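Rallora Table Linens — The Everyday Tablecloth

We started making tablecloths at Skondcombe because we were tired of saving the nice one for February birthdays and holidays and eating off bare wood the rest of the year. The Rallora is the cloth we wanted for ourselves, something pretty enough for company that you won't worry over when the gravy boat tips (and it does tip, at our house anyway).

Valter Guerreiro draws all of our patterns by hand, and for this one he went out walking and came home with his pockets full of twigs. You'll find branches, leafy sprigs and little flowers scattered here and there, so there's no right way up and no fussing about which end goes where.

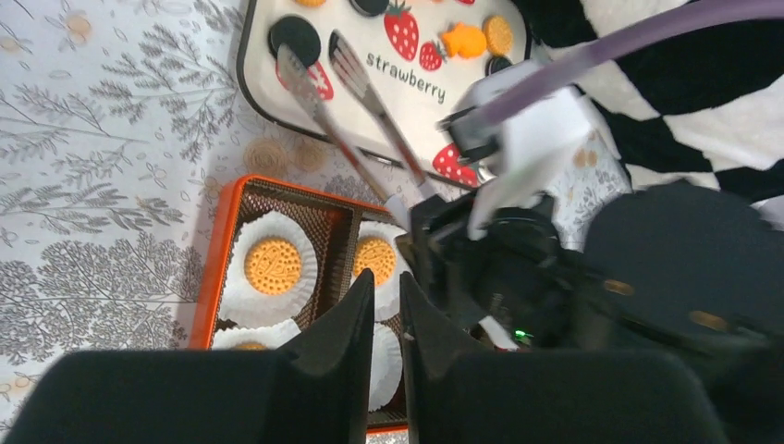 Gray botanical print on white

The fabric is a cotton and linen blend with a good bit of weight to it, so it hangs nicely and stays put when somebody slides a plate across. It softens with every wash — ours at home have been through the machine more times than I'd care to admit, and I like them better now than I did new. Wash at 104 degrees or cooler with like colors, hang it up while it's still a little damp, and you can very likely skip the iron. Please don't use bleach on the printed side.
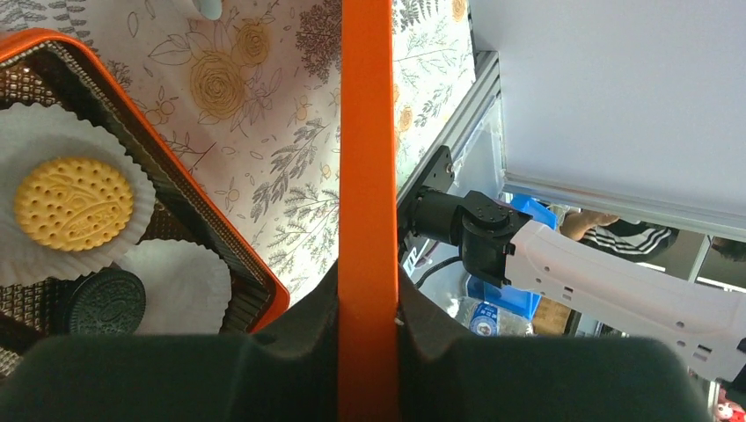 Now, about sizes, which is where most of our letters come from. The small Rallora measures 68 inches square and suits a kitchen table for four. The long one is 68 by 108 and will seat 8 comfortably, with a decent drop at both ends. If your table is an odd shape, write to Jyoti Vashisht in our sewing room with your measurements. She hems to order and loves a challenge, though do allow her a couple of extra weeks!

Matching napkins come in the Nishad weave, a touch finer than the cloth, and the Trorketti runner goes over the top if you like a bit of color down the middle. Both are sold separately.

Small, $68. Long, $80. Custom hemming is priced by the inch.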